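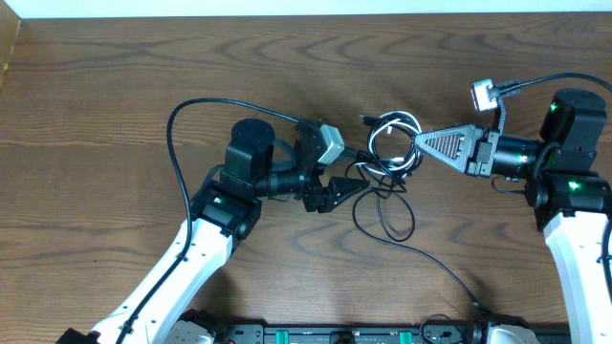 Mohandas said it had let go too early again, and that if it let go early one more time he was going to stop calling it a software problem.

Mekdes didn't look up from the log. She had the left arm's torque readings open in one window and the right arm's in the other, and she was scrolling them side by side with two fingers.

"Early by how much?" she said.

"Enough that the other one pulled it across the table."

The job was cable sorting. Vavley took back used office equipment from 24 sites, and the cables came in tangled in sacks. Two arms on a table were supposed to pick a bundle apart, black from white, and lay the pieces out straight. They had been doing it in the Kasholm building since August, and most days they did it well enough that people walked past without stopping.

The fault had first shown up on run 8. The left gripper took hold of a loop, the right gripper took hold of the same loop, and then the left one opened while the right was still pulling. The cable came off the table like a whip and knocked a coffee cup onto the floor. They cleaned up the coffee and wrote down "slip."

On run 17 it did it again, and this time there was a plug on the end of the cable. The plug hit Philomena Atinga above the eye.

She was sitting down when Mekdes got to her, holding a paper towel to her forehead and looking annoyed. It took 2 stitches. She came back in the afternoon and asked who had written "slip."

"I did," Mohandas said.

"It wasn't a slip. I was standing there. It opened."

So now they were running it with the door shut and the two of them behind the plastic screen from the paint shop, and Philomena was at her desk down the hall with the door open so she could hear.

"Do it again," Mekdes said. "Slow."

Mohandas set the speed down to a quarter and started it. The arms came in over the bundle from both sides. The right one closed on a white loop and lifted. The left one went in lower, felt around, closed on something black, and stopped.

"They're on different cables," Mohandas said.

"Wait."

The right arm pulled. The bundle tightened and slid. On the screen the left arm's torque line began to climb, and it kept climbing until it reached a flat place and stayed there. Then the left gripper opened. At a quarter speed the cable only flopped over onto the wood.

"Look at the line," Mekdes said. "It's not dropping the cable. It thinks it's stuck and it's giving up."

"It's supposed to tell the other one first."

"Is it?"

He thought about that. He had read the handover code in the spring, when the Picard people delivered it, and he remembered a message going from one arm to the other before a release. He found the file and turned the laptop toward her. The message was there. It went out in the normal release. In the overload release, forty lines down, somebody had left it out.

"So the right arm keeps pulling," Mekdes said.

"The right arm has no idea. It's still got something on the other end, and then it doesn't."

They wrote the line in. It took less than a minute, which bothered Mohandas more than he expected. They ran the table at a quarter speed, then half, then full. When the left arm overloaded, the right arm stopped pulling and held still, and the left one let go of a slack cable. Mekdes made it overload on purpose a dozen times.

At four o'clock Ieva Vītola called from the main office to ask whether the table could go back on shift. There was a truck coming from Nisari with more sacks.

"The code's fixed," Mohandas told her.

"So that's a yes?"

He looked at Mekdes, who shook her head and pointed at the plastic screen.

"No," he said. "We want a real guard around it first. Bolted down."

"How long?"

"I don't know. I have to order it."

Ieva said she would have to tell the truck something, and hung up.

Mohandas opened the run sheet and went back to run 8. He crossed out "slip" and wrote "left gripper released under load, no warning to right." He did the same on run 17, and under injuries, where he had left a dash, he put Philomena's name and the stitches. Then he printed it and took it down the hall for her to sign.

She read the whole page with her glasses pushed up over the bandage.

"You spelled Atinga wrong," she said, and he went back to fix it.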